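Grurnero User Forum
Board: Demonstration and Teaching Methods
Thread: Hand guiding or remote control for two-arm tabletop tasks

m_antoniuk
Moderator
2 December 2022

Members are invited to comment on the draft teaching guidance that was circulated to the board in October. The draft recommends that all two-arm tasks be taught by remote control, using leader handles, and that hand guiding be kept for single-arm work only. Several sites have written to me privately to object. I would prefer that the objections be stated in the open, where other sites can answer them.

For reference, the task under discussion is the standard desk task: writing tools are picked up from a tabletop and placed upright in a cup. Each site is asked to submit 99 demonstrations per operator before any training run is approved.

Marichka Antoniuk 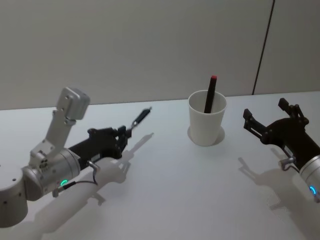 The principal question is whether the quality of a demonstration depends more on the method or on the operator. The draft assumes that it depends on the method. I hold that view myself, but I accept that the evidence in the annex comes from one site with experienced operators, and that a site with new staff may see a different result.

sangkhawat_lab
Member

Our group at Sangkhawat does not support the draft in its present wording.

Hand guiding remains the quicker way to bring a new operator to a usable standard. The person holds the wrist, moves the gripper to the object, closes it, and feels at once when the approach angle is poor. With the leader handles, the same person spends the first 3 sessions learning the handles and learns very little of the task. We have kept the session notes and can share them with the board on request.

We also note that the draft does not say what happens to recordings already made by hand guiding. We hold a large number of them and would not wish to see them set aside.

Mayuree Nilsuwan

prundetti_support
Member

A point of information regarding the draft. When an arm is guided by hand, the operator's own arm and shoulder are usually in the view of the head camera. The policy that is later trained on those recordings will never see a person there at run time. We have had sites report good results in replay and poor results in live use, and this was the cause we found most often. Recordings made from a separate operator station do not have this problem.

There is a known way around it, for those who wish to keep hand guiding. The motion is taught by hand, the table is reset, and the arm then replays the motion while the cameras record. It takes twice the time and requires that the objects be put back with care.

sangkhawat_lab
Member

We use the replay method described above and find it acceptable. We would ask that the guidance name it as an approved option.

On the matter of putting objects back "with care," our practice is to mark the start position on a printed sheet, which is removed before recording begins.

enus_training
Member

Speaking for the training office at Enus, we support the draft, with one reservation concerning the treatment of the second arm.

In the desk task, one arm does most of the work in any given episode. Under hand guiding, a lone operator tends to leave the other arm wherever it was parked, and over a full set of recordings the policy learns that the second arm is furniture. Under remote control both hands are on the handles, so the idle arm drifts, and the policy learns the drift. Neither outcome is good. We ask that the guidance set out a rest pose for the idle arm and require operators to return to it at the start of each episode.

m_antoniuk
Moderator

The reservation from Enus is noted and I am inclined to accept it. I would welcome proposed wording.

On replay, I am less certain. A replayed motion repeats the path exactly, including any hesitation, and it cannot correct for a pen that has rolled. If the object is even slightly out of place, the recording shows a grasp that ought to have failed or did fail. Such episodes must be removed by a reviewer, and the smaller sites do not have one.

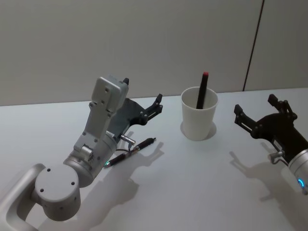
Start positions deserve a section of their own in the guidance, whichever method is finally adopted. The present draft says only that objects should be "varied," and sites have read this in very different ways. Some place the pen in the open middle of the table every time and change only its angle. I would rather see the difficult cases included from the start, such as a pen lying at a diagonal close in beside the left arm, with a marker already standing in the cup. The gripper has little room to work in such a layout, and the operator must decide whether to back the arm away first. That decision is exactly what the demonstration is meant to teach, and I doubt that it can be taught well by someone who is also holding the arm.

sangkhawat_lab
Member

We must disagree on the last point. Close-in cases are where hand guiding performs best. The elbow and wrist can be folded back in one motion by a person standing beside the arm. With the handles, our operators reach a joint limit, stop, release the clutch, reposition, and begin again. The resulting recordings contain long pauses, and those pauses are learned along with everything else.

prundetti_support
Member

The pauses can be trimmed. Any stretch in which no joint moves may be cut before training without harm to the rest of the episode. We would caution against trimming around the grasp itself — the short wait while the fingers close should be kept.

The clutch problem is generally one of handle placement. If the leader handles begin in the same pose as the arms, there is far less need to reposition. We suggest a check of this at the start of every session.

enus_training
Member

Proposed wording for the idle arm, as requested:

"Before each episode, the operator shall bring both arms to the agreed rest pose, with the grippers clear of all objects. The arm not in use shall remain in that pose until the task requires it. An episode in which the idle arm touches an object shall be marked and held for review."

We would also propose that sites be permitted to submit 7 trial episodes for comment before recording the full set. It would save a good deal of repeated work.

m_antoniuk
Moderator

Thank you. The wording on the idle arm will go into the next draft as submitted, and I have no objection to the trial episodes.

On the main question the board remains divided. I propose that Sangkhawat and one further site each record the close-in layouts by both methods, using the same operators, and that replay be permitted in the meantime for sites that already use it. Sites willing to take part should reply in this thread and state which arms and handles they have available.

sangkhawat_lab
Member

Sangkhawat will take part. We can assign 5 operators, two of whom have not used the handles before. We ask that their recordings be reported separately from those of the experienced staff.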